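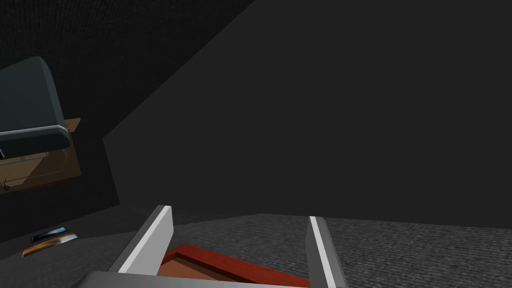 Blister card

A blister card is a form of retail packaging in which a product sits in a clear formed plastic cavity, the blister, that is fixed to a flat printed board. It is used for small goods sold from hooks, such as hardware, batteries, toys, toothbrushes and stationery. The term "carded packaging" covers blister cards together with skin packs, in which a heated film is drawn tightly over the product.

Construction

The blister is thermoformed from plastic sheet. Sheet is heated until soft, pulled into or over a mold by vacuum or pressure, cooled and trimmed. A flange is left around the cavity to give a sealing surface. PET and recycled PET are the usual materials. PVC forms easily and seals well but has been dropped by many retailers.

The card is normally solid bleached board, printed on one or both sides and coated with a heat-seal lacquer. A hang hole is punched near the top edge, either round or in the wide slotted shape that fits both single and double hooks. Heavy products may need a reinforcing tab at the hole.

Types

In a face-seal card, the flange is bonded to the printed front of the board. In a full-face card, the blister covers the whole front, which protects the print and stiffens the pack. A trapped blister holds the flange between two layers of board, or inside a folded card, with the cavity showing through a die-cut window. Trapped blisters need no bond between plastic and lacquer, and the two materials can be separated for recycling.

A slide blister has its flange edges folded back to form channels, into which the card is pushed. It needs no heat and can be assembled by hand, but is easily opened in the store.

Sealing

Heat-seal machines press the card and flange together between a heated platen and a shaped nest. The three settings are temperature, pressure and dwell time. Too little heat gives a bond that peels cleanly; too much scorches the ink or warps the flange. A sound seal tears fiber from the board when pulled apart. Rotary table machines are used for longer runs, while shuttle machines suit short ones.

Limitations

Board curls when its moisture content changes, and curled cards seal unevenly. Stock is therefore left in the packing room before use. Deep cavities thin the plastic at the corners, which are the usual point of failure in drop tests.

See also

Clamshell packaging
Skin pack
Thermoforming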